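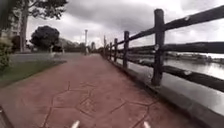 Who can sign up for the walking and sleep study? Adults 40 and up who sleep badly at least three nights a week and can walk for half an hour without stopping.

2 min read

Posted February 3, 2021

We need 47 more people. Spots going fast, so pls read all of this before you email.

What you do: walk outside, 30 minutes, five days a week, for eight weeks. Any flat route is fine. Park path, your own block, wherever. Keep a sleep diary (paper or online, your pick). Wear the wrist tracker we mail you. Three phone calls with Nhi Bùi, 20 minutes each.

What you get: $295, paid in two parts, half at week four and the rest when the tracker comes back. Plus a copy of your own sleep results if you want them. No travel, everything is by mail or phone.

Not a fit if you work nights, are pregnant, use a CPAP, or started a new sleep medicine since November. Melatonin is ok, just tell us. Already walking every day? Sorry, we need people who dont.

Walking partners welcome but they cant both be in the study if you share a bedroom. Dogs fine.

To apply: email Salamatu Chukwu at the Meltham Sleep Group. Put WALK in the subject line. Include your age, a daytime phone number, best time to call, and wether you want the paper diary. No medical records yet.

Questions about payment go to Hiếu Hầu, not Salamatu. Expect a call back within a week.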